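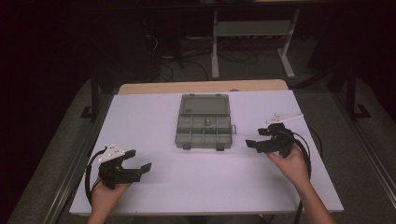
Dradberg Bead and Button Club
Minutes of the March meeting, Lorente Hall, small room

The meeting opened at 7.10 pm. A very good turnout, and it was lovely to see so many new faces so soon after the winter break. Apologies had come in from four members.

1. Last minutes
Agreed, with one correction: the glass button evening was in January, as the newsletter had it.

2. Spring swap
What a swap it was! The secretary reported that 1088 buttons changed hands, which beats anything we have managed before. The horn and shell tables were busy right up to closing, and the tray of odd blazer buttons was picked clean before the tea came round. Two people went home with matches they had been after for years (one of them a green moulded coat button, and there was a cheer when it was found). Members would like the next swap to start half an hour earlier so the sorting isn't so rushed. Agreed.

3. Money
The balance stands at £600 after hall hire. Subscriptions stay as they are. It was agreed to spend up to £10 on new card and thread for mounting, as the last lot of card was too thin and bent under the heavier metal buttons.

4. The Hirkia trip
Great excitement about this one. The Hirkia textile museum has offered us a morning in its store in May, with the drawers of dress trimmings opened specially. Places are limited to 9, so names will go in a hat at the April meeting. Those who miss out can still come along for the main galleries and lunch - the cafe does a very good cheese scone. Pencils only in the store, please, and small bags.

5. Storage
A long and happy discussion! Old tins still have their fans, and several members spoke up for jam jars on a sunny windowsill, though it was pointed out that strong light is hard on dyed buttons and on casein ones too. Others prefer boxes with a lid and fixed compartments, as you can see what you have without tipping it all out. Everyone agreed that metal and early plastic should be kept apart. 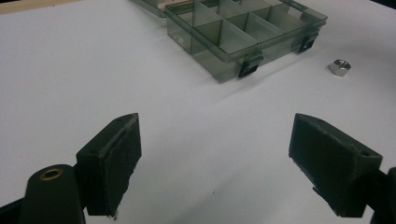 Compartment box, with a hex nut on the table.

A short sheet on storage will be written up for new members. Anyone with tips on celluloid should send them to the secretary before the April meeting.

6. Summer display
The library has given us the glass case by the stairs for the whole of July. Ideas so far: buttons from uniforms, buttons by colour, and a "what is it made of?" card for children. The colour idea got the most hands. Fusoleck, the haberdashers on the high street, have kindly said they will lend a set of old shop cards to go along the back.

7. Any other business
The hall has asked us to stack the chairs in fives, by the radiator.
The lost thimble has been found in the tea urn cupboard.
A request for a talk on buttonhooks was warmly received.

Meeting closed at 8.50 pm. Next meeting in April, same room. Bring your favourite blue button!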